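Workshop notebook, packaging and small waste
April, started 9:40

Purpose of this entry: to write down how we sort the packaging that comes out of the kitchen, before I forget the details. The old page about this is from the time when we had only one bin and it is not useful anymore. I keep the same order as in my handwriting, so please excuse if it jumps.

First the materials. In one ordinary kitchen heap we meet crinkled foil wrappers, clear plastic bags, clear containers, wrappers that are part paper and part plastic, flat strips, and the white foam nets that protect fruit. The foam nets are the ones I want to study this month. They weigh almost nothing but they take a lot of space, and when they are in the same bag as foil they catch on the sharp folds and everything comes out together as one lump.

We used the kitchen table with the yellow and white plaid cloth again. I like this cloth for sorting. The flowers on it are small, and a white net is still easy to find on top of them. Clear film is harder to see on it, I must say, and I would like to try a dark cloth one time for comparison. 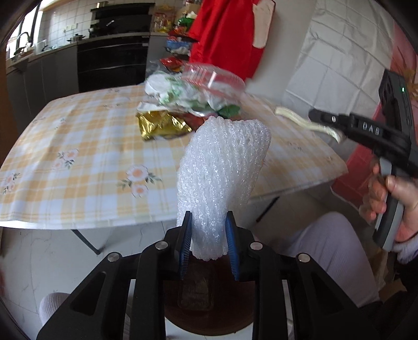

Paraschiva Mocanu

Foam nets. A net changes its shape every time it is touched. If you take it in the middle it folds, and both ends go where they want. If you take it near one end, the rest keeps more of its tube form and you can see better if something is left inside. I have found inside the nets: a fruit sticker, a piece of dry stem, one time a bottle cap. So the rule for my own sorting is to take near the end, look through, then put it down. Do not squeeze into a ball before looking.

After looking, the nets go in the tall box, and they go in flat. I tried two ways in the past weeks:

Way A, nets thrown in as they come. The box was full after 21 nets.
Way B, each net pressed flat and laid on the one before. Same box, same kind of nets, and the box was not yet full when I ran out of nets.

I do not have a good number for way B. I have to collect more. Please keep your fruit nets for me, also the colored ones, but write on the bag if they are from home.

Foil wrappers. Gold or silver on the outside does not tell us much. Many of the snack wrappers are plastic film with a thin metal layer, and they do not belong with aluminum. The simple test is still the hand test: crush it and open the hand. Real foil stays crushed. The film opens again slowly. I did this test on the whole last bag, and I was wrong with my eyes on 6 of them, all in the same direction: I believed they were foil and they opened. So, do the test, also when you feel sure.

Crumbs are a problem here. A wrapper with crumbs must be shaken over the sink before it goes to the test, or the crumbs fall inside the foam nets and then I find ants in the tall box. This happened in the box next to the door. I have washed it.

Mixed wrappers. These are the ones with paper on one side and plastic on the other, or with a plastic window. Brandão wrote on the old page that we should peel them. I tried to peel for one full hour and I do not agree anymore. The glue holds, the paper tears in small pieces and the small pieces are then everywhere. My proposal is to put them directly in the rest bag, and only peel when the window comes off in one pull. Brandão, if you read this, please write your opinion under mine. You had maybe a different type of wrapper.

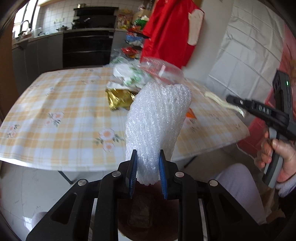

Next, the clear bags. A clear bag on top of a heap hides what is under it less than I expected, but it holds air, and it slides when you pull something from below. It is better to remove the bags first, even if they are not on the top. When the bags are out, the heap becomes lower and it stays in place. Then I take the nets, then the foil, then everything small at the end. I have changed this order three times already. The order before was nets first, and it gave me a lot of walking around the table to collect bags from the floor.

Small pieces. A small piece usually goes to the side of the table and stays there until the end, and then somebody wipes it away with the cloth. For this I put now a clear container close to my seat, and the small pieces go in it during the work. The container must be one with a wide opening. The narrow one from Clevden is nice to look at but my fingers do not go in.

Flat strips. I keep them together in one bundle, with the ends in the same direction. If they are fanned out they are pleasant to count but impossible to store. A paper band around the middle is enough. Rubber bands become sticky after the summer, we had this with the old bundles.

Labels. The printed labels are finished. I ordered the next roll from Skilico, article 2199. The roll before was article 1228 and the glue was too strong, it took the surface from the boxes when I wanted to change the name. If you find a box with the older label, please leave it and write the new name next to it with the marker.

Weighing. The small scale jumps when the oven fan is on. I do not know if it is the air or the vibration in the counter. A single net is so light that I can not trust the value in any case, so I weigh them in one bag together and subtract the bag. Next time I will weigh on the table and not on the counter, with the window closed.

12:15, short break. Braltley came by and asked if we can take also egg boxes. I said yes for the paper ones. The foam ones I want to see first, they break in crumbs and I am afraid for the nets.

To do:
- find a second tall box, same size as the first
- shake the tablecloth outside and wash it, cold program
- way B again with enough nets, and write the number
- dark cloth, ask if somebody has one
- correct the old page or glue this one on top of it

The foil test should also have its own small sheet on the wall near the sink. I made a draft with pencil, it is between the last two pages of this notebook. The drawing of the hand is not good and I would be glad if another person could draw it.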